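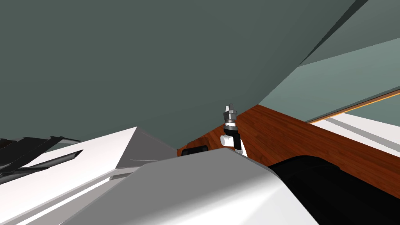 Fig. 1. Simulated two-arm cell, gripper at the wood counter. Low viewpoint, arm shells in the foreground.

Courses > Applied Robotics > Buying and Evaluating > Handout 4: The Tumden kit

Read before lab. Bring the vendor sheet and a pencil.

The Tumden is a two-arm kitchen kit sold by Drimska. Every order comes with a simulator license, and the simulator is what we review this week, as the department's money has so far bought us one license and a very nice folder.

What the sheet promises
- 11 ready-made kitchen layouts
- 200 practice tasks, "all household relevant" (one of them is called Neutral Pose)
- a seat price of 700 per term, support extra
- support, described as "responsive"

Jagadeesh Chowdary wrote to support in August. We will update this handout.

Reading a viewpoint
Look again at Fig. 1. The gripper is the part that does the work, and it takes up very little of the picture. Most of the lower half is arm: white link, grey shell, black housing. A vendor will happily sell you a camera position like this under the heading "immersive." Ask what a person steering the arms would need to see, then ask how much of it is left over once the arms have taken their share.

The wall is plain, with no visible texture. The counter gets wood grain. Wayne Whitlock's rule from last year's notes: find out where the vendor spent the effort, and check whether your task happens there.

There is also a small dark recess in the wood. Slot or handle? Write down your guess, then look it up in the layout file. Lorne Boychuk and I disagreed over it for most of a lunch.

Terms to know
Viewpoint: where the camera sits.
Occlusion: when one thing hides another. Usually the thing you paid for hides the thing you wanted.
Seat: one person, one login, no chair.

For lab
1. Open any layout and move the camera until both the gripper and its target are in view. Save the position.
2. Run one task from your saved position and one from the default. Note every moment you had to guess.
3. Read page two of the Utbridge quote for comparison. Their license covers the whole class, and their manual runs to 1,048 pages. Do not print it.

Hand in one page to Jayson Dumlao by 4 p.m. Screenshots do not count toward the page.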